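Clikov four-tier shelving unit, long-term review

I bought two of these for the back room of the shop in August and have had them loaded ever since, which seems long enough to say something useful. We sell shoes, mostly work shoes and plain black ones for waiters and school, and we do repairs and re-heeling at the counter. Stock comes in faster than it goes out. Before this we had a run of Zundine units that sagged in the middle, and I was tired of propping them up with offcuts.

The Clikov comes flat in one long carton. Mine weighed more than I could manage alone up the step, so have a second person there. Inside are four uprights, the crossbars, four shelves and a bag of fixings. The instructions are a single folded sheet with drawings and no words. Drawing three shows the back crossbar the wrong way round. If you follow it the holes do not line up, and you will spend a while thinking you have been sent the wrong part. Turn the bar over and it goes straight in.

It took me an hour and a half for the first unit and 40 minutes for the second. You need a rubber mallet, which is not supplied, and a spanner, which is, though the one in the bag is soft and had rounded off by the end of the first unit. Use your own.

Once it is up it is steady. The maker says 400 kilos per unit, spread evenly. I have not put that much on mine and don't intend to, but a full tier of boxed boots has not bent the shelf in any way I can see with a straight edge. The old Zundine would have been smiling at me by now.

Shelf height is set by slots in the uprights. The slots are close together, so you can fit a tier to the height of a shoe box with very little wasted space. The trouble is that moving a shelf later means taking off everything above it. Work out your heights before you load anything.

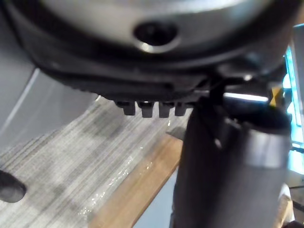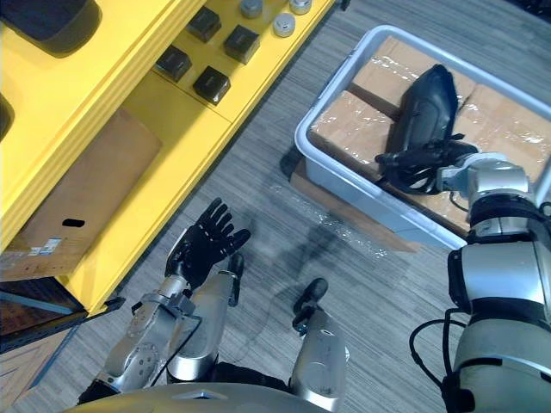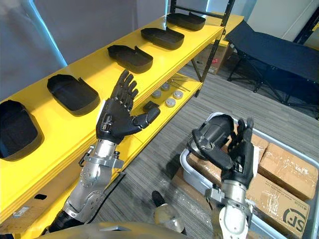
The finish is better than I expected at the price. It is a powder coat, thick and even, and wipes clean with a damp cloth. It does mark where metal rubs on metal, so the slots I have used more than once are bare at the edges. If your stockroom is damp I would touch those up. Ours is dry and there is no rust so far.

Smooth shelves have one drawback, and that is that things slide. Boxes are fine. Anything light and hard-bottomed will move if you knock the unit with a trolley. I bought a roll of rubber liner from Astberg and cut it to fit the two tiers where we keep loose bits, and that has cured it. Clikov do sell their own liner, but it is dearer and comes only in the one width.

The feet are plain plastic caps. On a hard floor they are good enough. On carpet they sink a little, more at the front than the back if you load the front first, and one of mine leaned until I emptied the bottom tier and put a square of board under each leg. Adjustable feet would have been worth a few pounds more to me. There is a hole at the top of each back upright for a wall fixing, but no bracket or screw in the bag. Fix it to the wall anyway if you are going above waist height.

I also looked at the Mendoza heavy duty unit, which is rated at 600 kilos and has a solid back panel. It is a good deal more money and the panel makes it slow to put up. For a garage full of engine parts I would pay it. For shoes there is no point.

One of the eight shelves arrived with a bent corner. I sent a photograph and the order number and a new one came nine days later, with no need to send the old one back. I flattened the corner in the vice and now have a spare — it lives behind the door.

Would I buy it again? Yes, and I have a third on order for the front wall, due on 28th May. Four stars. I have taken one off for the drawing, the spanner and the feet.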